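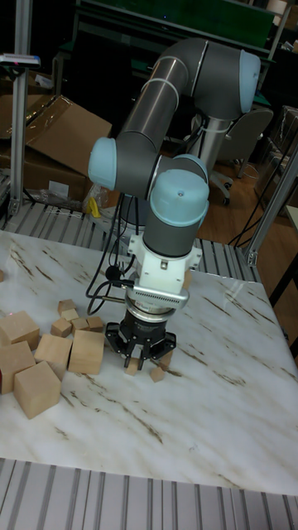 How long should a branch library keep a book that has not been borrowed?
The Ellgate system keeps adult nonfiction for five years after its last checkout. Local history is exempt and stays on the shelf or in storage without limit.

Speaker notes: Weeding the Branch Collection
Regional library staff session, February
Presenter: Verna Whitfield, Collections Office

Opening
Thank the Vostham branch for hosting. Repeat the question and answer above, and allow a moment for people to write down the five-year figure. Several branches are still working from the older policy sheet, which gave three years for all adult titles. Ask that those sheets be discarded.

Slide 2. Scope
The policy covers print books for adults and teens. Picture books are handled under the children's schedule. Magazines, maps and audiobooks will be covered in a separate session. Do not take questions on audiobooks today.

Slide 3. Results at Vostham
Staff reviewed 1470 titles in the adult nonfiction section. Of these, 297 were withdrawn. The largest groups were travel guides, tax guides and computer manuals. Cooking was left almost untouched, as nearly every title had gone out within the period.
Pause here. Staff from Gudden will want to know about hours. The review took some 40 hours of staff time, including the time spent correcting catalog records. It does not include moving the shelves.

Slide 4. Reading the report
The circulation report lists the last checkout date only. It does not show use inside the building. Before a title is pulled, check the reshelving log at the branch. A reference book may be opened every week and never leave the room.
Show the sample page from the Tufa catalog. Point to the column headed "Last Out" and then to the blank entries. A blank entry means that the record was moved from the old system without its history. Treat these titles as active until the next review.

Slide 5. Condition
Books with mold, missing pages or broken bindings are withdrawn whatever their date. If the title is still in demand, send a replacement request the same day. Use Form 3. Requests sent by e-mail without the form are returned to the branch.

Slide 6. Talking with patrons
Patrons may be upset to see books leave the building. Staff should explain the policy in plain terms and offer the printed summary. Requests to keep a particular title are accepted at the desk and answered in writing by the Collections Office.
Withdrawn books in fair condition go to the book sale. They are stamped first, on the title page and on the top edge.

Slide 7. Schedule
Gudden is next, followed by the Ellgate main building. Branch managers will receive their reports one month ahead. Shelving carts must be requested separately.

Questions
Allow fifteen minutes. Refer questions about donated books to the gift policy, page two of the handout. Collect the sign-in sheet before the break.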